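在仿真环境中用遥操作录制开门示教数据

适用版本:Lernura 采集端 3.x,室内场景包 Gudham
整理:Marlene Holanda

本页说明如何通过手柄遥操作,在仿真室内场景中录制“接近门把手、抓握、转动、拉开”的示教轨迹。读者应已完成采集端安装,能够启动场景并看到腕部视角。底盘导航不在本页范围内,请参阅 Patwary 移动底盘手册。

一、准备工作

1. 启动采集端,加载 Gudham 场景包,选择任务 door_open。
2. 确认控制频率为 20 Hz。动作与观测必须使用同一时钟,否则回放时夹爪开合会滞后于末端位姿。
3. 手柄校准:双手持稳,按住侧键 3 秒,松开后观察末端位姿读数。读数仍有漂移时重复校准。
4. 将夹爪指令设为连续值模式。二值模式下手指闭合过快,容易把把手顶偏。
5. 检查磁盘配额。未压缩的轨迹体积较大,建议开启逐帧压缩。

末端平移比例默认为 1.0,即手柄移动多少,末端移动多少。开门任务建议分两档:远距离接近用 1.0,进入把手附近后切换到 0.3。切换键可在 teleop.yaml 的 scale_toggle 字段中修改。

二、接近把手

先将末端移至门把手前方,腕部视角朝向门板,再沿把手轴线缓慢推进。推进过程中只调整平移,姿态在起始点一次对好。边推进边转腕会在轨迹中留下大量小幅姿态抖动,训练出的策略在接触前往往反复修正。

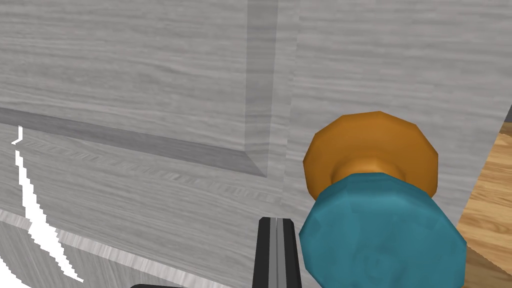 手指与把手的间隙很小时,腕部视角中的深度感不可靠。此时应打开第三人称视角作为辅助,但录制通道仍只保留腕部视角和本体状态,除非任务配置另有说明。操作者能看到而策略看不到的信息越多,示教动作与观测之间的对应关系越弱。

接近阶段的注意事项:

张开宽度应大于把手直径,两侧留出余量。
单侧手指先碰到把手时,不要继续闭合。后退,横向修正,再次推进。
修正动作可以保留在轨迹内,但一条轨迹中不宜超过两次。
末端距门板过近会触发碰撞告警。告警出现后该条轨迹自动标记为 contact_warn,由复核人员决定去留。

三、抓握与转动

1. 闭合夹爪,直到指尖力读数稳定。不必夹到最大力。
2. 停顿半秒。这段静止帧有助于后续按阶段切分轨迹。
3. 绕把手轴线转腕。转动中心应落在把手轴线上,偏心会使手指在把手表面滑动。
4. 锁舌释放后,门板角度读数开始变化,此时再施加拉力。
5. 沿门板圆弧后拉。直线后拉在小角度内可行,角度增大后夹爪会被门带偏。

球形把手比杆式把手更容易打滑。若连续多次滑脱,先检查摩擦系数是否被场景随机化设得过低,再检查操作手法。随机化参数记录在每条轨迹的元数据中,字段名为 phys_seed。

四、改变初始位姿与视角

仅从同一起点录制的数据泛化较差。每录完一组,应重置机器人位置、朝向和手臂初始构型。起始视角不必总是正对目标,也应包含门把手不在视野内、需要先转动再接近的情形。室内布局由场景包提供,不同房间的墙面、地面和小件物品差异较大,足以提供背景变化。

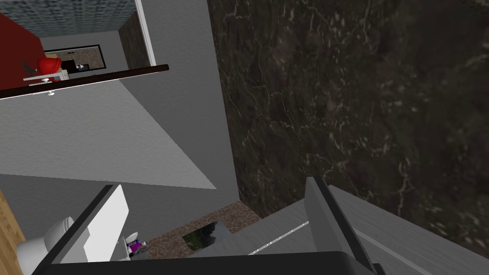
图2 腕部视角:夹爪张开,右侧为深棕色大理石墙面,左上方可见相邻房间

倾斜视角下,操作者容易把相机坐标系和基座坐标系弄混。采集端默认以末端坐标系解释手柄输入,按 B 键可切换为基座坐标系。同一条轨迹内禁止切换,切换后的轨迹在导出时会被拒绝。

五、保存与复核

录制结束后按保存键,填写结果标签:success、fail 或 discard。失败轨迹不要直接删除,滑脱和误碰样本可用于训练失败检测。

复核由另一名操作者完成,主要检查以下各项:

首尾静止帧是否过长,超出部分用 trim 命令裁去。
夹爪指令与实际开合是否同步。
门板最终角度是否达到任务阈值。本任务阈值为 57 度。
标签与回放结果是否一致。

Umness 数据集首批开门轨迹共 563 条,按上述流程录制,复核由 Nazareno Serra 负责。其中标签不一致的条目集中在门已解锁但未拉到阈值的情况,这类轨迹一律标为 fail,并在备注中填写 partial。

六、常见问题

回放时末端位置整体偏移:录制前未清零手柄原点。该组数据可用 offset_fix 脚本修正,前提是偏移量在整条轨迹中保持不变。

门在未转动把手时即被拉开:锁舌约束未加载。重新载入场景,确认日志中出现 latch_joint enabled。

画面中物体边缘出现锯齿:渲染分辨率或抗锯齿等级过低,可在 render.yaml 中调高。同一批数据必须使用相同的渲染设置。

手柄断连后轨迹中断:采集端会保留断连前的帧,并标记为 discard。重新连接后需要再次校准,然后从新的轨迹开始录制。

导出格式及字段说明见《轨迹文件规范》,五月更新后 phys_seed 改为必填项,旧文件需先运行 migrate 命令。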